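The last house clearance before Flernerby

Mar 29, 2019

The woman who runs Clindano, a house-clearance and auction business in a former chapel at the bottom of Flernerby, does not look up when I come in. She is on the telephone, explaining to somebody that a piano is a liability. "Not yours especially," she says. "Any piano."

She has been emptying other people's houses for 18 years, having started with a van, a cousin and a belief that attics were full of Georgian silver. "They're full of attic," she says. "Carpet offcuts. Suitcases with smaller suitcases inside. I once found 60 jam jars, all washed, all labelled 'jam jars'."

I ask what families quarrel over, expecting to hear about the jewellery. Jewellery, she tells me, is generally settled before she arrives, often in the car park of the crematorium. The rows she witnesses are over biscuit tins and bread knives. Two brothers in January stopped speaking over a tin opener, and as neither would let the other have it, it is now in her kitchen. She says it is a very poor tin opener.

Her own weakness is boxes. Anything with a lid or a door gets a stay of execution, and small cabinets do better at her sales than the large ones, which she calls brown elephants. "People live in flats now. They want something that goes on a table and hides the chargers." She would sooner sell 12 little cupboards than one wardrobe, and her back agrees with her. 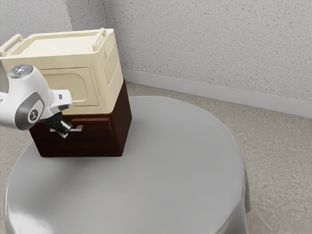 On prices, and other disappointments

Most of her working day goes on telling people what things are worth. She has a voice for it, low and slow, which I suspect she borrowed from a vet. A dinner service that cost a month's wages will fetch the price of a takeaway. "They look at me as if I'd broken it."

The rival firm, Mateos, over the river, gives free valuations and is known for its optimism. She is too polite to say more, and then says more for ten minutes, none of which I am allowed to print.

Does she keep much herself? She claims not. Her house has 2 chairs, she says, and one of those is for the cat. Pressed, she admits to a lock-up on the Cullex estate – "only a small one" – and then, after a pause, to the one next door to it.

The telephone rings again. It is the piano. She listens for some time, with her eyes shut, and writes down an address.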